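## 3. Sorting soft toys into the Tritell box

The Tritell box is sold flat. If yours still is, go back to section 2 and return in a better mood.

1. Stand the box on a table with the open side up. The side with no bottom is also an open side, so check that the base flaps are locked.
2. Gather every ball in the house. Look under the couch first, then under whoever is on the couch.
3. Split them into two heaps: smooth balls and fluffy balls. A smooth ball that has picked up fluff is still a smooth ball. It is also due for a wash.
4. Shake out the fluffy ones over the sink. Crumbs will leave. Glitter has signed a lease.
5. Lower the balls in one at a time. Dropped from shoulder height, a smooth ball comes straight back out and makes for the stairs.

> **Note:** Hold a pom-pom by its middle. Pulling on the fibers gives you a smaller pom-pom and a handful of fibers, and part no. 161 (replacement pom-pom, pink) ships only in July.
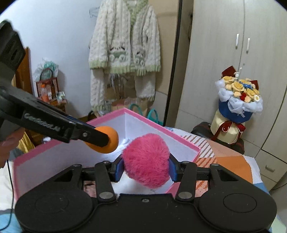

6. Keep going until the balls reach 3 inches below the rim, then stop. The lid needs that space, and it does not negotiate.
7. Press the lid down at all four corners until each one clicks.

**Caution:** Do not stand on the closed box. It is rated for 23 pounds, and you were more than that by kindergarten.

For lids that click at only two corners, see section 4, "Lids."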